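Ikgate Workshop Units – Monthly Fire and Electrical Walk-Through
Unit 10, Stöcker building
Date of check: Wednesday, April 27, 2022

1. Exits and walkways
Front door opens fully from inside: Yes
Rear door opens fully from inside: Yes, but stiff. Hinges need oil.
Walkways clear to full width: No. Two pallets left by the rear door. Moved during the check.
Exit signs lit: Yes

2. Fire extinguishers
Mounted and easy to reach: Yes
Pin and seal in place: Yes
Gauge in the green: One is borderline – tag 67, next to the sink. Swap it before the next check.
Monthly tag signed: Signed today. The March box was blank on tag 67.

3. Smoke alarms
Test button works: Yes, all rooms
Batteries dated: No. Write the date on the battery with a marker when you change it.
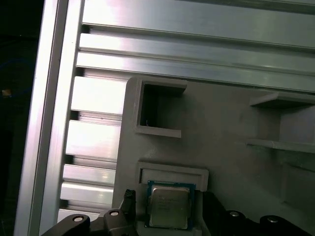
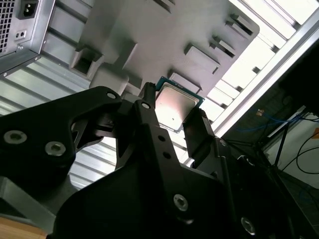 Checked and written up by Uvitz
Site Safety Inspector, Ikgate Workshop Units

4. Outlets and cords
Cover plates whole: One cracked plate in the break room. Do not use that outlet until the plate is replaced.
Extension cords used as permanent wiring: Yes, one, behind the refrigerator. Same comment as last time. The refrigerator has to plug straight into the wall.
Power strips plugged into other power strips: None found
Space heaters: One, unplugged, stored on the shelf

5. Electrical panel
Clear space in front: Yes
Breakers labeled: Mostly. Breaker 2 still says "spare" but feeds the outside lights.
Panel door closes: Yes

6. Storage
Solvents in the metal cabinet: Yes
Oily rags in a lidded can: Lid was off. Put back on.
Boxes kept clear of sprinkler heads: Top shelf in the storeroom is too high. Take the upper row down.

7. First aid
Kit stocked: Low on burn gel and small bandages
Eyewash bottles in date: Yes

Open items go on work order 251. Rear door hinges and the cracked plate come first – the rest can wait until the next visit. Leave the signed copy in the folder by the front door.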